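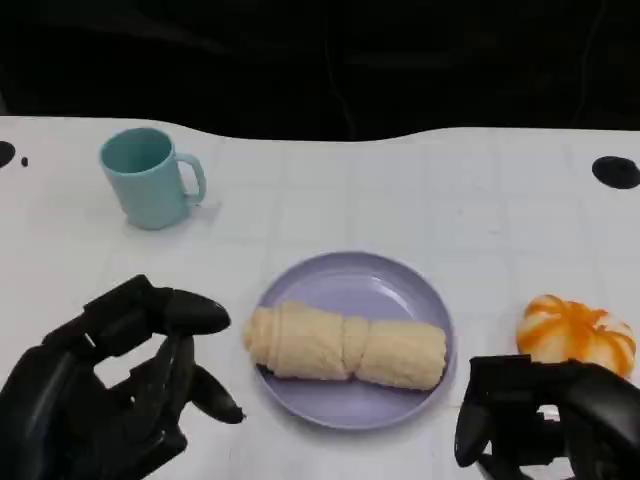
About the Tretbridge Robot Hands Club

We are a student robotics club at Tretbridge College, and we teach robot hands to do the sort of jobs your own hands do while you're thinking about something else. Passing a mug. Shifting a plate without tipping what's on it. Picking up a toy pumpkin by its ridges and putting it down again the right way up. It sounds easy, and then you try it, and three weeks later you are still talking about thumbs. We love it!

The club meets twice a week after lessons, from 3.45 until the site closes, in the old textiles room on the top floor of the Stępień Building. Anyone at the college can join, whatever they're studying. You don't need to be able to code and you don't need your own laptop. Some of our best drivers came to us from catering and from performing arts, and one of last year's team leads had only come upstairs to find the sewing machines.

How we started

Jytte Þrastardóttir teaches engineering here and began the club with a single gripper, a borrowed bench and a box of things from her kitchen. The first members spent a whole term on one task, which was to get a sponge into a bowl. They managed it just before the Easter break, and the bowl is still on the shelf by the door with all their names on the bottom in marker pen.

Since then we've moved on to working with two hands at once, and that changed everything about how we practise. With one hand you plan a path and follow it. With two you have to decide who goes first, which hand steadies and which one lifts, and how to keep them from knocking into each other over the middle of the plate. Our members argue about this a great deal (in a good way) and the whiteboard is never clean.

What you'd be doing

New members join a table group straight away. Each group has a driver, a spotter and someone on the log, and you swap round every twenty minutes or so. The driver moves the hands. The spotter watches the table and has the stop button. The log keeper writes down what was tried and what happened, including the failures - especially the failures, as these are what we go through together at the end of the session.

Once you've got the feel of driving, you can carry on with that or move across to the software side, where we use our recorded runs to train the hands to do a task by themselves. The software group has named its code Siment, for reasons lost to history, and keeps a very long list of things that need fixing. If you like a puzzle, they would be delighted to have you.

There's also the props group. They choose the objects, and they are ruthless. Soft things, ribbed things, things with handles, things that roll away if you so much as look at them. Most of it comes from charity shops and people's younger brothers and sisters. If you have play food at home that is no longer wanted, please bring it in.

The Geltska Cup

Every spring we enter the Geltska Cup, a table-top handling contest for schools and colleges. Teams are given a set of everyday objects and a layout they haven't seen before, and have to clear, sort or serve as the judges ask. Last time we logged 406 practice runs beforehand and finished second in the two-handed class, with a tidy score of 232 points. This year the aim is to get past 1,000 runs before the day itself. We're well on the way, and the log keepers would like everyone to please write more neatly.

Not everybody in the club competes. Plenty of members come for the building and tinkering and have no interest in being timed, and that's fine with us. On the day they usually end up coming along to cheer anyway.

Joining in

Come up and watch a session first if you'd like to. We run taster afternoons in October, but you can turn up at any point in the year and someone will find you a stool. Tie long hair back, leave drinks outside, and keep your own fingers off the table when the hands are switched on.

There's no fee. Members under 16 need a signed form from home, and you can pick one up at reception or from the tray outside the room. Parents and carers are welcome at our open session at the end of each term, when the groups show what they've been working on and visitors can have a go at driving.

For anything else, leave a note for Jytte in the engineering office or knock on the door during a session. Knock loudly, it gets noisy in there.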